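I nearly talked myself out of going to the Zotari open evening. It was cold, the bus was late, and I'd already been to one school robotics night in September where all I saw was a slide show. I'm so glad I went anyway, because this was a treat from the minute I got my coat off!

Zotari is the student robotics club that meets upstairs in the old Tzavaras building, and on 28 November 2019 they opened up both rooms to parents, neighbors and nosy people like me. Edem Antwi, who runs the club, met us at the top of the stairs with a plate of shortbread and told us to ask anything we liked. (I took him at his word, poor man.)

The front room had posters and a sign-up table, and it was very crowded. I slipped through to the back, where the older students are working on their two-arm project. They call it Rerkari, and the idea is to teach a pair of arms to handle everyday things like cups without knocking them over.

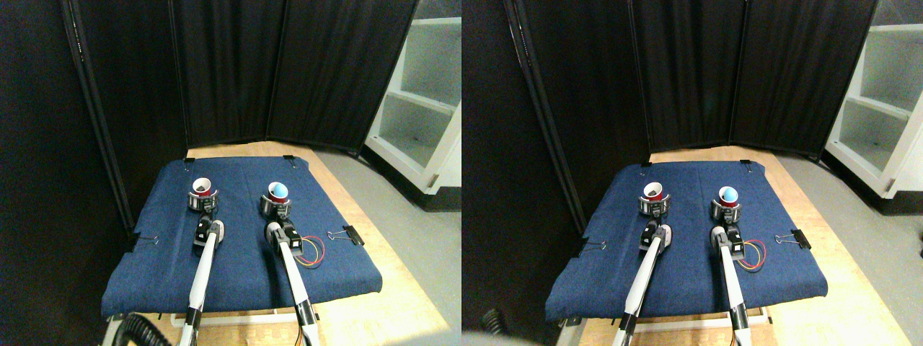
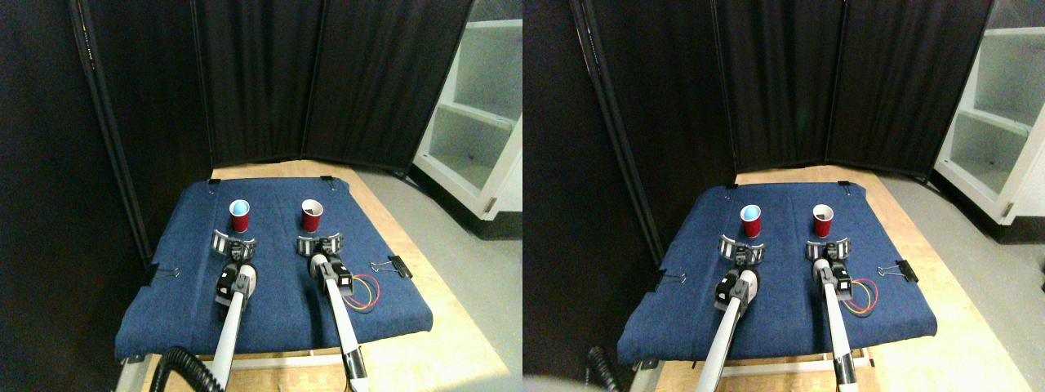

### Student projects: Rerkari

Red cups on a blue mat, with an arm for each side of the table – it sounds so simple when you put it like that. I asked why they'd picked cups, and Vasilică Costache, a second-year student with endless patience, said that a cup is easy to tip and easy to crush, so you learn quickly whether your grip is any good. They've logged 292 practice runs this term and the team keeps notes on every one of them, including the bad ones. He let me leaf through the notebook, and run 47 just says "no" in large letters.

I liked the binder clips holding the mat to the table, the same kind I have in my desk drawer at home. I stayed in there far longer than I'd planned, chatting with a grandmother who wanted to know if the arms could be taught to dry dishes. Vasilică thought maybe next year.

If you'd like to go, the next open evening is in the spring, and it's free. Take the side door, and go early if you want any shortbread.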